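A Place for Small Things

June 19, 2021

The practice of keeping toy food began in our household with a single box inherited from an older cousin, and it has since grown beyond what any one shelf can hold. In May I undertook to bring the collection into order. The present entry records the method adopted, the points on which I changed my mind, and the matters that remain open.

The written inventory stands at 206 pieces. This figure includes the play fruit, the baked goods, the plates and cups, the animals that have joined the food over the years, and a number of plain blocks which the children use as sugar, soap or luggage according to need. It does not include the pieces under the sofa.

The earlier arrangement consisted of two deep drawers. Everything was placed in them at the end of the day and everything was taken out again the next morning, as the item wanted was invariably at the bottom. The drawers were also shared with crayons, which left marks on the lighter pieces. A damp cloth and a little dish soap removed most of these. The crayons now live in the hall.

After some consideration, I settled on open bins without dividers. Lids were tried for six days and then given up. A lid requires two hands and a clear spot on which to set it down, and a child of four will generally provide neither.

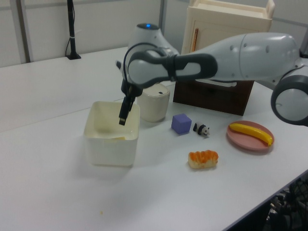 Bastian Kuhlmann
Author and editor of this journal

The cream-colored bin is square with softly rounded corners, and its open top permits a piece to be dropped in from directly above. I have come to regard this as the most useful property a container can have. The pale interior is a further advantage, as darker items show up against it at once. Light-colored pieces are harder to make out and are best kept near the top.

The work is carried out on the white tabletop. Sorting on the floor was found to be slower and considerably harder on the knees. Items are set out with a little space between them, so that each may be picked up without disturbing its neighbor. Larger furniture stays at the back. The small cabinet with the cream upper part and the dark brown wooden lower part is not put away with the rest, and its orange-brown handle is at a convenient height for the children when they play at the table.

The following rules have been adopted.

Play food is kept together, whether sweet or savory. The yellow banana and the bread roll with the orange glaze were formerly assigned to separate bins, under the headings of fruit and bakery. The distinction was not observed by anyone under the age of seven and has been withdrawn.

Plates are put away last. The round pink plate may hold the banana for as long as a meal is in progress. It is then cleared and stored flat.

Animals are not food. The panda is small enough to be lost among the pastries, and it has been agreed that it should travel separately. A shallow tray by the window has been set aside for it and for others of its size.

Blocks, among them the lavender cube, go with the blocks, even where they have served as cake.

Containers with lids of their own, such as the short off-white one, are opened and checked before storage. Past contents have included a button, raisins and a folded note addressed to the cat.

Readers have inquired about labels. My neighbor Gerd Fröhlich recommends printed ones, and he has kindly offered the use of his machine. For the time being I have used strips of paper tape, which may be removed without residue when the categories change. They have changed twice.

The complete procedure takes up to seven minutes in the evening when the children take part, and rather less when they do not. I continue to recommend that they take part.

Two questions are still outstanding. The first concerns the wooden train, which belongs to no existing category and is too long for any of the bins. The second concerns the cups, which nest well enough but are seldom returned in that condition. I would be glad to receive suggestions on either point by way of the comment form.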